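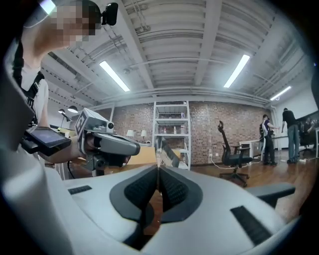 In Praise of an Ugly Ceiling

I have a theory that you can tell how a building feels about you by looking up. Banks give you coffers. Dentists give you tiles with little holes, which I have counted more often than I'd like. The big room gives you beams, ducts and corrugated panels, all painted white in the hope that you'd think of it as one thing.

I've been going there most afternoons since July, and I've grown fond of that ceiling. A pipe runs along the top of the far wall. Kwesi Agbeko says it's for the sprinklers. Bijan says it's an old air line. I've heard both of them explain it to newcomers with total confidence, sometimes in the same hour.

The wooden floor

It's a good floor, and I say that as someone who once paid a man $3907 to put down a bad one at home. Mine clicks together and has been clicking apart ever since. The one in the big room has the sense to lie there and be walked on.

Nélida Tapia has one rule about it, which is no dragging. Chairs get lifted. Tables get lifted by 2 people, one at each end, and they are expected to agree on a direction first. I broke this rule in my first week with a filing cabinet and heard my own name from a distance I'd put at 40 feet. My technique has improved.

The lights

Fluorescent tubes, of course. I own a lamp from Elgate that cost more than my first bicycle and promises “evening warmth,” and under it I can't tell navy socks from black. Under the tubes I can see every thread, along with every year I've been alive. Omid Daneshvar brought in a floor lamp once to soften things up. It looked like a candle at a ball game, and he took it home at 5.

I did ask Booker, who has opinions on paint, whether a room that tall should be white all the way up. He thinks the ceiling should have gone dark gray so the pipes would disappear. I don't want them to disappear. What would Kwesi and Bijan talk about?

Next time I'll get to the chairs, which deserve a post of their own, and possibly an apology from whoever ordered them.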